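Contract flooring > Carpet tiles > Loop pile

Jalero Charcoal/Grey

Jalero is a carpet tile for canteens, training rooms and open-plan offices. The ground shade is dark charcoal, with lighter grey tiles set into it. Fitted in a staggered layout, the grey patches step diagonally across the floor. Pile weight is 526 g/m². Tiles are laid on tackifier and can be lifted singly for cleaning or replacement.

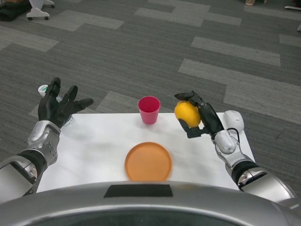

Petronella Buthelezi wrote that her Jalero had been down in a staff dining area since April, that squash and coffee came out with cold water and a white cloth, and that she would order a spare box next time, as shades vary a little between batches.

Batch numbers are printed on the end of each box. Do not mix batches within one room. Leave boxes open in the room overnight before fitting. Minimum order 80 tiles. Order code 2212, charcoal/grey.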